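News > Film > May newsletter

Films Screenings Archive Shop Contact

Grosov restoration: print status

The Yüksel laboratory has finished scanning the camera negative of Grosov, the Drinwood studio's only sound feature. Reels 1 and 2 run 1,905 feet together. Reel 3 has shrinkage at the head and was scanned at reduced speed. 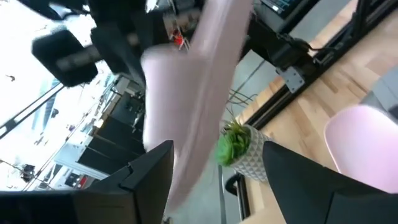 The optical track was captured separately. Hiss above the dialogue band has been lowered but left in, to match the surviving release print. The missing titles were reset from the censor's copy.

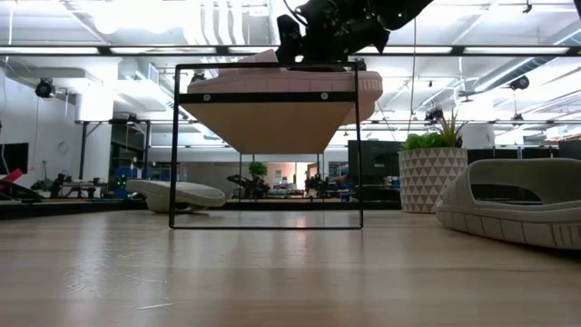
Screening

Grosov plays at the Tedier in May, 7:30 p.m., with 300 seats on sale. Projection is digital, in the original 1.37 ratio. Members book first.

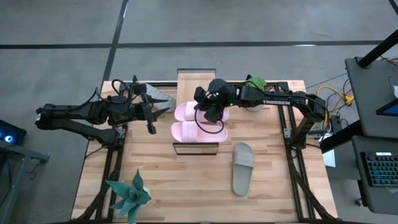 Funding

Donations to the restoration stand at $2,756.

This site uses cookies. Accept | Settings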